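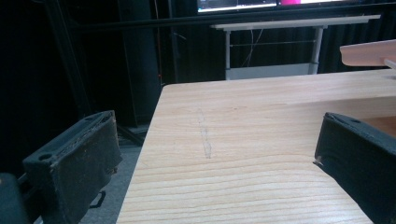 1/ Ce qu'apprend une pince tenue à la main : un fil sur notre méthode

Trois mois que je vous promets ce fil, le voilà enfin ! On travaille sur une question toute bête : peut-on apprendre à un bras à suivre un trait de crayon sur du bois en ne lui montrant que des démonstrations faites à la main, pince au poing, sans jamais toucher au robot ?

2/ Le trait, vous l'avez sous les yeux, entre les deux doigts. Il est pâle, il est irrégulier, et le veinage de la planche est bien plus contrasté que lui. C'est tout le problème. Pour un réseau de neurones, une veine du bois ressemble furieusement à une ligne à suivre.

3/ Le principe de la collecte : une personne tient la pince, la caméra est montée dessus, et on enregistre à la fois l'image, la trajectoire de la main et l'ouverture des doigts. Le modèle apprend à prédire le geste suivant à partir des dernières images. Ensuite on monte les mêmes doigts sur le bras, avec la même caméra au même endroit, et on croise tout ce qu'on a.

4/ Pourquoi pas de la téléopération classique ? On en a fait, et longtemps. C'est lent, c'est fatigant, et les gestes sont raides. À la main, on hésite, on corrige, on revient un peu en arrière quand on a dépassé le trait. Ces petites corrections valent de l'or à l'entraînement.

5/ En tout, on a récolté 1 000 démonstrations pour la tâche « suivre le trait ». Notre premier jeu de données, baptisé Bemetby, était très propre : même planche, même lumière, trait bien noir tiré à la règle. Résultat magnifique en validation. Et sur le bras, avec une planche neuve... il partait suivre le veinage avec une belle assurance. J'ai la vidéo, je la garde pour les longues soirées de décembre.

6/ La suite, c'est l'idée de Renji Ichikawa, et je l'adore. Au lieu d'ajouter des démonstrations au hasard, on filme par paires : une fois la planche avec le trait, une fois la même planche sans le trait, avec un parcours de main aussi proche que possible. Dans le second cas, la consigne au modèle est « rien à suivre, reste au-dessus et attends ».

7/ On a appelé ça Horker (ne cherchez pas, c'était le nom du dossier temporaire et il est resté). L'entraînement ajoute un terme de contraste entre les deux membres de la paire. Le modèle est pénalisé s'il propose le même geste avec et sans crayon. Il est donc bien obligé de regarder le crayon !

8/ Côté chiffres : sur 29 essais avec des planches jamais vues, l'ancienne version quittait le trait dans la majorité des cas. Avec les paires, cinq sorties de trait seulement. Même architecture, même nombre d'images, même durée d'entraînement. Je me suis méfiée, j'ai relancé avec une autre graine aléatoire, et l'écart tient.

9/ Ce qui m'a le plus surprise : il a suffi d'environ 10 % de démonstrations appariées dans le mélange. Au-delà, ça ne monte presque plus. En dessous, le modèle recommence à confondre. Je n'ai pas d'explication solide pour ce seuil, si quelqu'un a vu ça ailleurs je suis preneuse.

10/ Un mot sur les doigts, on me pose souvent la question. Le revêtement noir s'effiloche sur les bords, vous le voyez sur celui de gauche, et il y a un petit coin qui se soulève sur celui de droite. On a longtemps hésité à changer les garnitures en cours de collecte — et finalement on garde l'usure dans les données. Un modèle qui ne connaît que des doigts neufs apprend aussi à s'appuyer sur leur contour net.

11/ Test rapide là-dessus : on a masqué les doigts dans l'image au moment de l'évaluation. L'ancien modèle s'effondre. Le nouveau perd un peu en précision et continue. Pour moi c'est le meilleur signe qu'il utilise vraiment ce qui se passe entre les doigts, et pas leur silhouette comme repère.

12/ Même chose pour l'arrière-plan. On collecte devant des rideaux noirs, ce qui simplifie beaucoup la vie, mais le bureau blanc et son écran restent dans le champ. On a donc refait une série d'évaluation dans l'atelier de Haberkorn, avec des établis partout et une fenêtre en plein contre-jour. Ça passe, sauf en fin de journée, quand la lumière rasante creuse le veinage et que le crayon disparaît presque.

13/ Les limites, parce qu'il y en a :
— on suit des traits courts, jamais un contour fermé ;
— uniquement du crayon gris, on n'a rien essayé au feutre ;
— sur les bois très sombres, on ne voit déjà pas grand-chose à l'œil, et le modèle non plus ;
— la pince suit le trait, elle ne coupe et ne ponce rien pour l'instant.

14/ Un piège pour celles et ceux qui voudraient reproduire : gommez VRAIMENT le trait entre les deux prises. La première semaine, je gommais vite fait, et le modèle avait appris à repérer les traces de gomme. Il m'a fallu deux jours de cartes d'attention pour comprendre. Maintenant on filme d'abord la planche nue, puis on trace. Problème réglé, et on gagne du temps.

15/ Le code d'entraînement sera dans le dépôt Pisisora, avec les paires et le script d'alignement des trajectoires. Il me reste à nettoyer la doc (elle est dans un état, vous n'imaginez pas).

16/ Prochaine étape : deux traits qui se croisent, et une consigne en langage naturel pour choisir lequel suivre. Les premiers essais partent dans tous les sens mais c'est passionnant à regarder. Vos questions sont les bienvenues sous ce fil, je réponds ce soir après 18 h !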